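On Keeping a Household Inventory

April 4, 2020
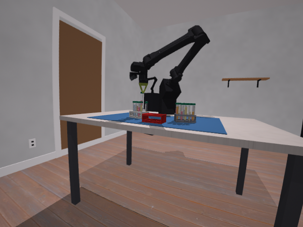 It has been the practice of this blog to address one domestic subject at a time and to treat it in full. The present entry concerns the household inventory: what it should contain, how it should be kept, and how often it should be reviewed. Readers who wrote in after the entry on filing receipts will recognize some of the questions.

A household inventory is a written record of the contents of a home. Insurers ask for one after a fire or a burst pipe, and executors are grateful for one. Most households, including this one until last year, do not have one. The record described in these paragraphs was begun after a water heater failed in the upstairs closet and the adjuster requested a list of everything that had been stored beneath it. The list submitted contained 26 items. A further six were remembered after the claim had been closed.

The first decision is the unit of record. It is possible to list every spoon, and the first draft of this inventory attempted to do so. The kitchen alone occupied four evenings and produced a document that could not be read with any patience. The current version groups items of low value ("flatware, everyday, one drawer") and lists separately only those things that would be replaced individually. A replacement cost of 32 dollars was adopted as the dividing line. The figure has no particular authority. It was the price of the cheapest lamp in the house, and it seemed proper that lamps should be included.

The second decision is the form. A paper ledger was chosen, with a spreadsheet kept as a duplicate. The ledger is a Hauser, bound in gray cloth, with numbered pages and a ruled margin wide enough for later corrections. It is kept in the desk. The spreadsheet is kept on a small drive in a relative's house in Flemcombe, and is exchanged for a newer copy when there is occasion to visit. No such occasion is expected this month, and the copy there will therefore be somewhat out of date. This is regretted but is not considered serious.

Each entry carries a description, the room, the year of purchase if known, the price paid if known, and an estimate of the cost of replacement. Serial numbers are recorded for appliances and for anything with a plug. It should be noted that manufacturers place these numbers in locations of great inconvenience. The number on the Oturo dehumidifier is on its underside, and the unit must be drained before it can be turned over. This was not understood on the first attempt, and the hall rug now has its own entry in the column headed "Condition."

Books presented a difficulty. An estimate by the shelf was made at first, at a flat 82 dollars per shelf, and this remains the method for paperbacks and for the general reference section. Older volumes, and those which were gifts, are entered by title. The same rule was applied to records and to sheet music. Photographs and letters are entered without a value. There was some discussion in the household as to whether they should be entered at all – they cannot be replaced, and an insurer has no use for them. They were retained on the grounds that the inventory is also read by the family.

Clothing is estimated by closet. Tools are listed singly, with the exception of hand tools kept in the red chest. Items on loan are written in pencil. The Olto sewing machine has been in pencil for nine years and should probably be inked.

The completed inventory came to some 2,513 dollars more than the contents coverage then in force. The policy was adjusted accordingly, and the increase in the premium was modest. Readers are advised to make the same comparison before renewal, and to ask whether their coverage is for replacement cost or for depreciated value. The two terms are printed close together in most policies and lead to very different checks.

With regard to review, a full reading once a year has been found adequate. April was selected for this household, as the winter things are being put away in any case and the closets stand open. New purchases are entered as they arrive, with the receipt folded into the back pocket of the ledger. Items given away or broken are struck through with a single line and dated. They are not erased. Several earlier entries have proved useful in settling questions of when a thing left the house, and with whom.

The attic has not yet been entered. Work on it will begin when the stairs have been repaired, and the results will be reported in a later entry, together with answers to the two letters received on the subject of warranty cards.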